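The dishwasher question, eight months in

When we moved into the house on Kuser Street, the kitchen had a gap where a dishwasher used to be. The last owners took it with them. I got a price of $400 for a used Takagi from a shop in Nestness, plus the plumber, and decided to wait until after the holidays. We are still waiting, and I have mostly stopped looking at listings.

What changed is the routine. There are 5 of us at dinner most nights. One person washes, one dries, and the job moves down a list taped inside the pantry door. Pots get done before we eat if there is time. Everything else gets scraped, stacked by size and washed in that order, with glasses first.

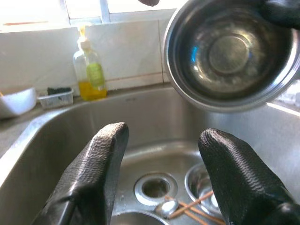 Paloma Van Dusen wrote under my last post that she tried the same list and it fell apart in 2 weeks, mainly over who had to do the roasting pan. Her fix was to make the cook responsible for anything that went in the oven. We tried that in January and the cook started making a lot of soup.

So we went back to the plain list, with one rule added. If you trade a night, you write it down.

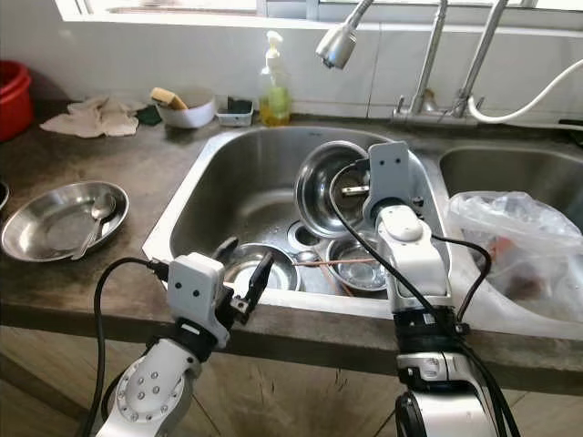 Posted 22nd January in House and Kitchen
5 comments

The other thing I get asked about is water. I don't have a good answer. Our bill covers laundry and the garden too, and it went up and down all last year for reasons that had little to do with plates. I do fill a basin now and rinse at the end. My father left the tap running the whole time and I had picked that up from him.

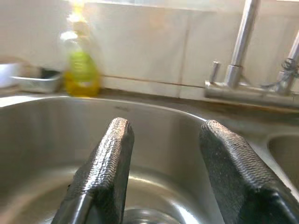

Towels matter more than I expected. The thick ones look nice and push water around. I bought a pack of thin cotton ones at Bruvby, washed them a few times with no fabric softener, and they work fine. They hang on the oven door and go in the laundry every other day.

As for the gap under the counter, it holds the recycling and a bag of potatoes.

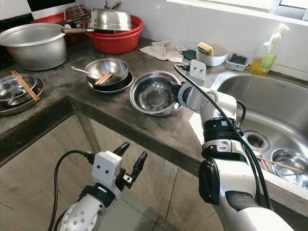 My brother says the missing dishwasher will hurt us if we sell. He may be right, but we have no plans to sell. The hookup is still there behind the potatoes, capped off, and the plumber said it was in good shape. I'll ask the shop again in the spring what they have.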